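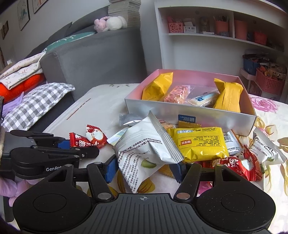

Akash Maurya: have you tried it with the grip force turned down first, before you change anything in the code? When mine let go of light packets it was always squeezing too much, never too little.

Thank you Akash, I tried this the same evening. My answers are written below in the order I did the tests, so that the ticket stays complete.

Ticket 239, Hellari gripper build
Opened: 18 Feb 2023
Status: open, partly solved
Where: my home, living room table

Problem: the gripper closes on a small snack packet and lifts it, but during the move to the box the packet turns slowly between the two blue pads. Sometimes it turns so far that it falls. With hard objects (a matchbox, a glue stick) I do not see the problem at all.

Test 1. Force limit lowered from 165 to half of this. The packet with the pointed shape stays in the fingers more often, but a flat packet now slips down at once. So the force is one part of the problem and I think there is another part.

Test 2. Pads cleaned with warm water and a little dish soap, then dried with a cloth. Before cleaning I could feel a thin grease on the left pad. After cleaning, six lifts out of eight were good with the pointed packet. This is the best result until now.

Test 3. Changed the place where the fingers take hold. If I go for the middle of the packet, the air inside pushes the film outwards and the pads touch only on a small round area. If I go near the sealed side, the film is stiffer and it turns less. The disadvantage is that I must aim much better.

Test 4. Exchanged the left and the right pad. No change. I put them back as they were.

Olanrewaju Briggs: Please check also the pivot screws on both finger links. On the Katiyar version one side had more play than the other, and it looked exactly like a slipping pad. Hold the body still and push each fingertip sideways with your thumb. You should feel the same movement on both.

I did it. The right link moves more than the left, roughly one millimetre at the tip. I tightened the screw a quarter turn and the movement became smaller, but then the finger opened slowly, so I went back an eighth. I have ordered two thin washers from Clallstead and will write again when they are fitted.

Still to do:
Fit the washers, then repeat test 2 with the same packets.
Write the force value separately for stiff and for soft objects in the Illar settings file.
Ask if somebody has a softer pad which can be glued over the blue one.

Akash Maurya: I have a sheet of silicone left over, I can post you a piece. Please send me the width of your pads.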